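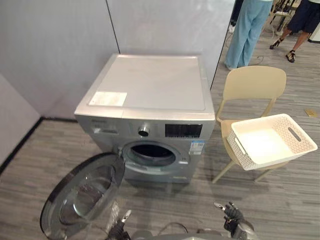
Front loader in the corner spot, door open.

Plornside Laundry Room FAQ
Updated Jun 2, 2020

How much does a wash cost?
300 Flumus points, taken off your card when you press start. No coins.

Card says no. Now what?
Probably under 300. Top up at the Leiva desk, ground floor. Still no? Text the desk, ext. 391.

Which way does the door swing?
To the left, all the way. Leave room on that side, no baskets please.

Where does the soap go?
Drawer, left end of the control strip. Liquid or powder, both fine. Pods go in the drum, under the clothes. Dont put pods in the drawer, we had to clear it out twice in March.

How full is too full?
If you have to push, take something out. Bedding on its own.
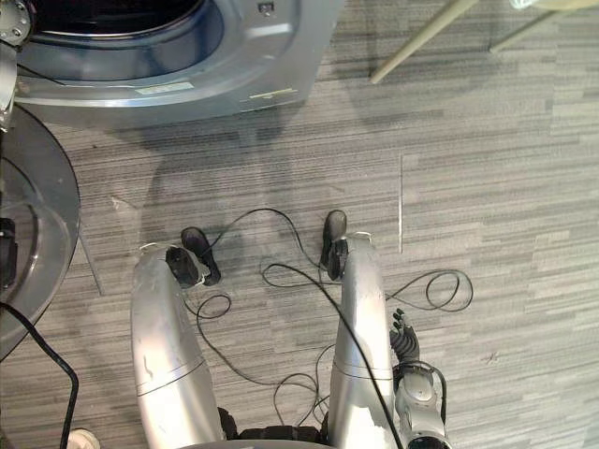

Comforters, kings especially, go to Bata across the street. Bigger drums there. Same for rugs and dog beds.

Door won't open after the cycle?
Wait a couple minutes for the lock. Don't yank it. If it's still stuck, call the desk.

Can I leave it open when I'm done?
Yes please. Wipe the gray rubber ring first, hair and lint collect in the fold.

Found a sock / lost a sock?
Shelf by the Leiva desk. Kept 12 days then it goes to donation.

Can I book a time?
Not yet. First come, frist served.

Something not on here?
Plornside office, box 1497. We check it most mornings.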